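### 3.2 Scoring model and net run rate correction

Ball-by-ball records were taken from the Woltstead district archive, covering 355 limited-overs matches played on the Lurnmont and Corkley grounds. Matches shortened by rain were kept if both sides had faced at least 20 overs, and their targets were recomputed using the method in Section 2. Matches with no result were dropped. Two scorebooks from Corkley disagreed on the number of wides in the second innings; the umpires' tally was used in both cases.

Each innings was modelled as a sequence of states defined by overs left, wickets in hand and current run rate. Transition probabilities were estimated separately for the opening, middle and closing overs. A side bowled out early is charged its full quota of overs when net run rate is calculated, and the model applies the same rule. For every fixture still to be played in a group, 1,000 simulated results were drawn and the table was rebuilt after each draw.
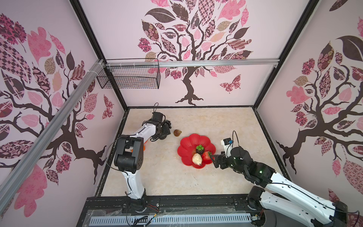

**Figure 4.** Workcell with two robot arms, white and black, mounted on a dark base rail.

Ties on points were broken first by net run rate and then by head-to-head result, following the Lurnmont playing conditions. The Nikolaidis weighting, which discounts runs scored after a chase is mathematically lost, was tested as an alternative. It changed the order of the middle-placed teams in several groups but had little effect on the top two. We therefore report unweighted figures in Table 5 and give the weighted ones in Appendix B.

Home advantage was entered as a single term for each ground. The Corkley term was larger in the second half of the season, when the square is slower and visiting batters score fewer boundaries. Coding of dismissals was checked by Myrto Dimitriou against the original scorebooks, and run-outs at the non-striker's end were recoded where the books named the wrong batter.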